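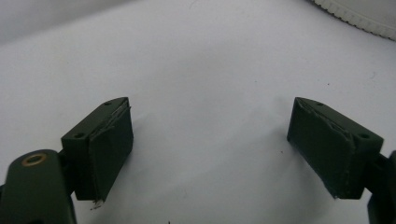
Nostier held its open day in January, and I drove out to Drultlow with my brother-in-law to see it. They rent the back half of an old furniture warehouse and use it to record hand tasks for training robot arms. Most of the work is done with hand-held grippers, which a person carries around and uses in place of fingers. I had expected something shinier. The pair I got to try was olive green, with dark grip pads that had gone frayed at the edges, and a small flap of material was hanging off the bottom corner of the left one. The woman at the bench told me pads are the thing they spend the most on after wages.

The demonstration started at 10:30 and ran long. One of the staff picked up bottle caps, folded a dish towel and put pens in a cup, then did it all again with the start positions changed. They had 1136 recordings of the towel task alone. After that they switched on the arm, which had been trained on those recordings, and it folded the towel on the second try. On the first try it pinched two layers instead of one and dragged the whole thing sideways. They left that in and talked about why it happened, and I liked that part best.

Visitors could have a go after coffee. It is harder than it looks. You have no feeling in the tips, so I kept squeezing too much, and my wrist was sore after 2 short turns. My brother-in-law was better at it than me and mentioned this in the car.

There was also a table from Söderlund, who make the wrist joints for the arm, and a talk by Skultier on warehouse sorting. I only caught the end of the talk - the room had 116 chairs and they were all taken, so I stood by the door.

Parking is free but the sign for the entrance is on the wrong side if you come from the highway. They plan another open day in the fall.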